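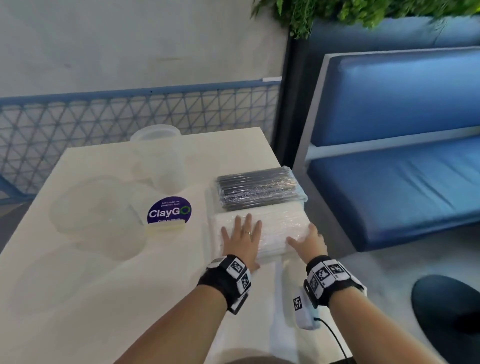 Why did the right wrist pose keep jumping during the straw and white-pack restock runs?
The tag panels on the right strap were sliding around the forearm during hard presses, so the solver was matching against a layout that was no longer correct.

2019-08-23, Ivomville, restock task

Ran 40 episodes for the Leltance set. 7 have a bad right wrist track. Left is clean in all of them. The replay on the Oketti arm is how we found out: on the second bad episode the gripper came down past the table height and the arm tripped its force stop. Table scuffed, fingers OK. I was standing too close to it -- outside the tape from now on, even for slow replays.

First guess was glare off the shrink wrap. Turned the exposure down and reran two episodes, same jump. Second guess was the cable on the wrist module, but the logs show no dropped packets.

Zoila Cuervo plotted the distance between neighboring tags and there it was. Offset grows through the episode, worst after pressing down on the packs. 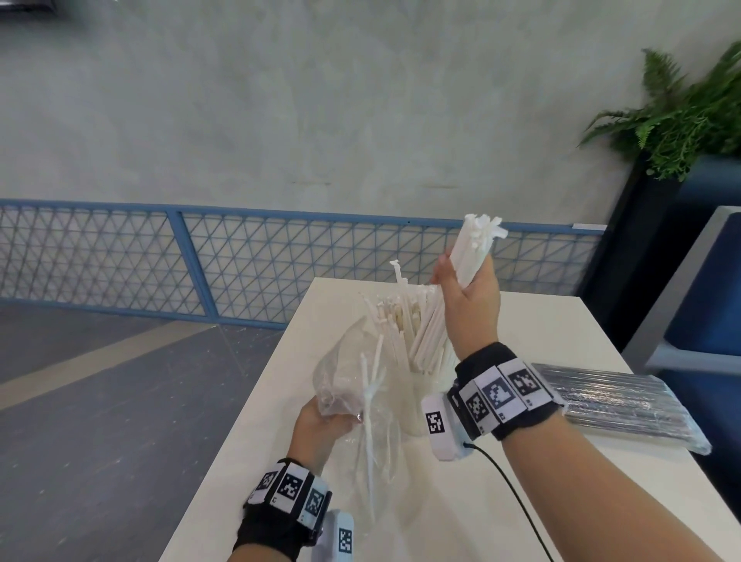
The straw part of the task is harder on the straps than I expected. Gripping a full bundle makes the forearm swell a little under the strap, then it goes slack on release and the whole thing can rotate. Pulling straws out of the bag does the same thing, less of it.

Replay software should have caught this. The jump in episode 196 is obvious in the plot and it went straight through to the arm. The limit check was set on joint speed only, nothing on tool height.

To do:
-- floor on tool height in the Oketti config before anyone replays anything
-- reject episodes where tag spacing drifts, Zoila has the script
-- try the Leinonen straps with the rubber backing
-- redo the 7 bad ones

Arm is powered down and tagged until the first item is done. Strap calibration sheet is in the August folder, old one is wrong, don't use it.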